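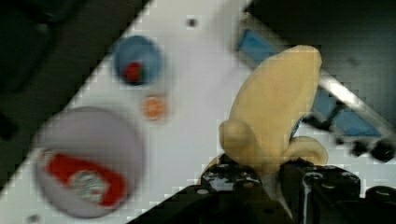

Figure 1. Toy banana with peel flaps, soft play food range.

Callby Toy Library: Interim Report to the Bernach Fund
Reporting period: February to July

1. Status

The lending service opened at the Callby branch in February and has run for 6 months. Spending is within the approved budget. One of the four work packages is behind schedule (see section 4).

2. Catalog and lending

The catalog holds 200 sets. Each set has a record number, a parts list and a bag or box label. Loans run for 2 weeks and may be renewed once. Renewal requests are taken at the desk and by phone. Online renewal was in the original plan and depends on the catalog software, discussed below.

Pretend play and construction sets have the highest turnover. Puzzles are borrowed less often and come back incomplete more often. Incomplete puzzles are held at the desk for 4 weeks, then withdrawn if the missing piece has not been returned. Replacement pieces are not ordered for puzzles. They are ordered for construction sets where the supplier sells parts separately.

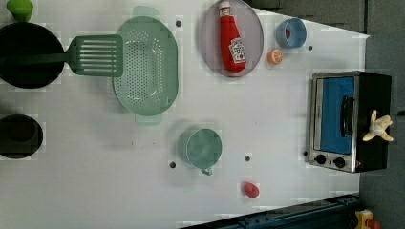
Figure 2. Toy kitchen items, including frying pan, slotted spatula and colander.

Parts lists for the larger sets were rewritten in April. The earlier lists used supplier names for parts, and desk staff could not match these reliably at check-in. The new lists use plain names and are printed on the inside of the bag label. Check-in time for large sets has fallen, though a full set of timings is not yet available.

3. Cleaning and safety checks

Hard plastic items are washed and air dried between loans. Fabric items are machine washed in net bags. Items with split seams or cracked edges are removed from circulation and logged. The contract for fabric washing was moved to Ghasemi Laundry in May after the first supplier changed its minimum load. Turnaround is now 2 working days.

4. Variances

The catalog software from Claltuvon was delivered late and without the reservation module. Reservations are being kept on paper. The supplier has supplied a revised date, and the final payment is being withheld until the module has been tested on site.

5. Next period

Planned work is the transfer of paper reservations, a stock check of all 200 sets, and a second drop-off point at the Callby health center. No change to the grant total is requested. We ask the Fund to approve moving the unspent puzzle replacement line to fabric washing.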